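Home | Topics | A-Z index | Random article | Help

Cable coiling

Cable coiling is the practice of winding a flexible cable into loops so that it can be stored, carried and laid out again without knots or kinks. It is used in homes, offices, theatres, workshops and on boats, and much of the method is shared with the older craft of rope handling.

Twist and memory

A cable is usually made of several wires laid together in a spiral inside a plastic or rubber jacket. Each loop made by turning the cable in one direction adds a small amount of twist. When the coil is pulled out from one end, the twist has nowhere to go and shows up as curls and kinks. Cable that has been stored in one shape for a long time also tends to return to that shape, an effect often called memory. Soft rubber jackets show it less than hard plastic ones, and cold weather makes it worse.

Methods

Over-and-over coiling is the simplest method. Every loop is laid the same way round, with a slight roll of the fingers to keep it flat. It is quick and suits short leads.

Over-under coiling turns every second loop the opposite way, so that the twist in one loop cancels the twist in the next. It is the usual method for sound and stage cables. If an end is passed through the middle of the coil by mistake, a row of knots will form when the cable is thrown out.

Figure-eight coiling is done on the floor or deck and is preferred for long or heavy runs, often those over 100 metres. The crossing in the centre balances the twist, but the pile takes up more room than a round coil.

Winding a cable between the hand and elbow is common in the home. It puts a twist in each turn and bends the cable sharply, and it is generally discouraged for anything in regular use.

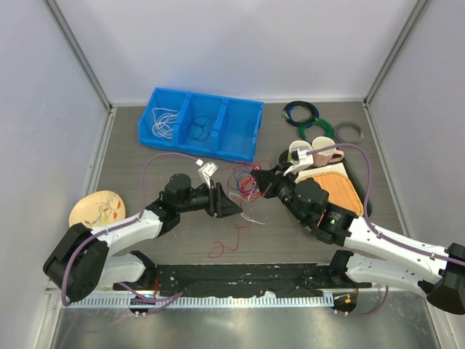
Storage

Coils may be hung on hooks, wound on drums, laid flat on a shelf or kept in boxes. Hooks should be broad, as a thin nail presses the cable out of shape at one point. Flat storage is gentle on the jacket, but coils laid side by side tend to creep over one another, as the green and gray ones and their dark neighbour do at their edges. A bin with divisions keeps small leads apart, and in the blue one a white cable and a black cable each have a compartment of their own. Ties of cloth or hook-and-loop tape are kinder than wire ties, which can cut into soft plastic.

Drums

Drums are used where a cable is too long to be coiled by hand. The Woron drum, a hand-cranked pattern with a wooden core, held 200 metres of light cable. The later Clurar drum had a steel core and held 300. Mains cable should be fully unwound from a drum before it carries a heavy load, as tight layers trap heat.

See also: Rope coiling, Hook-and-loop tape, Extension lead

Last edited 23 February 2023 | 2 comments | Contact | Copyright Swati Reference | Back to top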